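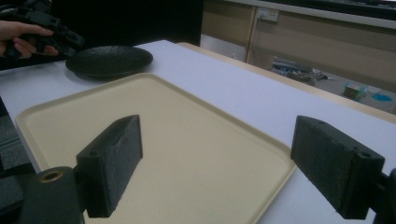
Six weeks of rehearsal would have been a luxury, according to Hamdia Tsegaye, and the cast of Nondale got two. The feature, a family drama set in a fishing town out of season, opens in cinemas on 30th September.

Written and directed by Eimear Ó Flaithearta, Nondale follows two sisters who come home to sell their late father's dance hall and find that it is still booked every weekend until March. Tsegaye and Bezawit Wako play the sisters. Lautaro Aravena composed the score, which was recorded with a small band in Ununthorpe.

"I wanted the songs to be ones people in the hall would have known by heart," says Ó Flaithearta. "Lautaro wrote them as if they were old hits. My mother was sure she remembered one."

The closing dance was filmed over six nights with 66 local extras. Denise Pickering, the choreographer, taught them the steps in the car park between set-ups.

Nondale is released by Totham Pictures and runs for almost two hours. A soundtrack album follows from Zeleke Records.

Press screenings and interviews: contact the Totham Pictures press office.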